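Todo el mundo debería tener un cajón de los manuales, y debería estar en la cocina. Ya sé que Edith Cáceres, mi cuñada, opina lo contrario (ella los busca en internet y tira el papel el mismo día), pero el otro jueves se pasó casi 40 minutos buscando cómo quitar el bloqueo del horno, con el móvil al 2% y la cena dentro. ¡Ni el modelo se sabía!

Yo abro el cajón y ahí está el librito, con su foto en la portada, esperando. Da igual que sea de una herramienta y que el cajón esté entre encimeras y cazuelas. En el garaje no lo encontraría jamás.

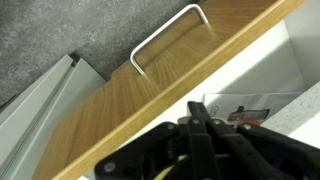 Pero un cajón, no seis

Ahora bien, tiene que ser un cajón de verdad, con tirador y a mano, de los buenos. Nada de carpetas con separadores ni de cajas encima del armario. Y hay que vaciarlo de vez en cuando, que yo en noviembre saqué el folleto de una batidora Gestitville que murió hace nueve años y me dio hasta pena.

Vicente, mi marido, dice que es desperdiciar el mejor sitio de la casa. Él metería ahí los trapos. Pues no, los trapos que se busquen otro.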